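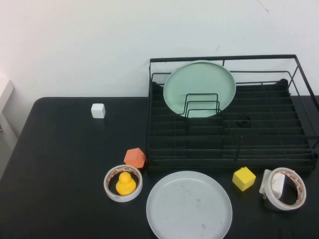
A reader wrote in to ask whether Maya potters really worked without a wheel. They did! Bowls, jars and plates were built up by hand from coils and slabs of clay, then smoothed and painted before firing. Some of the finest are so even that it's hard to believe.

Did the Maya paint their plates?
Yes, and beautifully. Painters used slip, a thin mix of clay, water and mineral color. Reds, oranges, creams and blacks are the ones you'll meet most often, with palace life, gods and animals as favorite subjects.
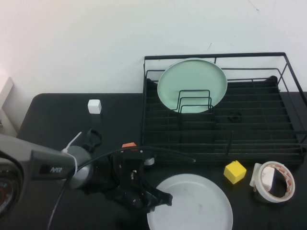 Green plate in a black rack.

What did people eat and drink from them?
Tamales were often served on wide plates, and tall cylinder vases held cacao drinks. Painted writing around the rim sometimes names the drink and even the owner!

When was the best painted pottery made?
Most fans point to the Classic period, which starts in the 300s or a little before, depending on the book.

Were all the pots for rich families?
No. Plain cooking and water jars turn up everywhere, and they're a great way to learn about daily life.

Can I try it at home?
Please do! Our Skarnine coil bowl guide has 14 steps and suits kids 12 and up. Air-dry clay works fine, but keep that bowl for display and not for food.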